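Stomum wrist camera and gripper kit, six weeks of box work

Reviewed by Barry Dunmore

I bought the Stomum kit for the arm I share with three other members at the Stallholm workshop. The kit is a small camera, a clamp for the wrist, two plastic fingers, a cable and a USB stick with the drivers. It cost $546 shipped. My project is a station that opens used cartons and holds the flaps back so they can be packed again, and cartons are all I have tested it on.

Mounting took 42 minutes with the printed guide. The clamp is split in two halves and the screws are long enough. The guide leaves out which way the camera faces, so check the preview before you tighten anything. 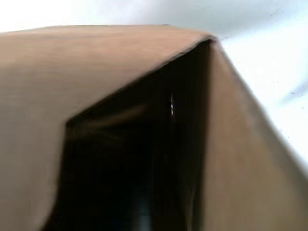
Exposure is the weak point of this camera. It has an automatic mode and a manual mode, and the automatic one meters for the whole view. Our workshop walls are white, and with a plain brown carton close in, the opening goes nearly black while the outside panels stay evenly lit. My flap finder works from the rim line, so I could live with that. Anyone who needs to see what is in the box will have to add a light. Manual mode does better, but the setting is lost every time the power goes off, and I ended up putting it in my startup script.

Focus is fixed. Stomum says 80 millimeters and up, and that matched my tests. Closer than that, everything goes soft, and reaching for a flap puts you closer than that a lot of the time.

The fingers are better than I expected at this price. They are stiff, and the rough finish holds on to cardboard without rubber pads. I ran 1000 open and close cycles with no load before using them on cartons and found no play in the joint afterward. On a torn flap they can slide under the top layer of paper and peel it, so I slowed the approach and that mostly went away. 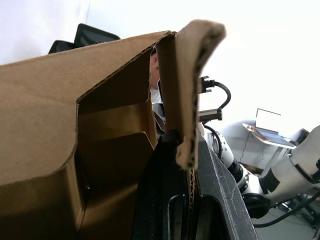 Does the kit work with an older Whitlock controller?
It works once you update the controller firmware, but the gripper speed is then limited to three steps. The Virnmont controller gives you the full range and needed no update.

The cable is my other complaint. It is too stiff for a wrist that turns as much as ours does, and the plug sticks straight out. I have caught it on a box corner more than once. A right-angle plug would fix this. Leave a generous loop and tie it down behind the last joint — the two clips in the bag are too small for the job, so use your own.

Support answered my one email in two days and sent the missing page of the guide as a PDF. 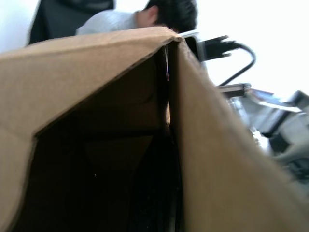

Who should buy it

If you already have an arm and want a camera and fingers that fit together on the first try, the Stomum kit is fair value. If your work is mostly inside deep boxes, budget for a light and a softer cable. I am keeping ours, and I plan to try the wide lens when it comes out in December.

Rating: 3.5 out of 5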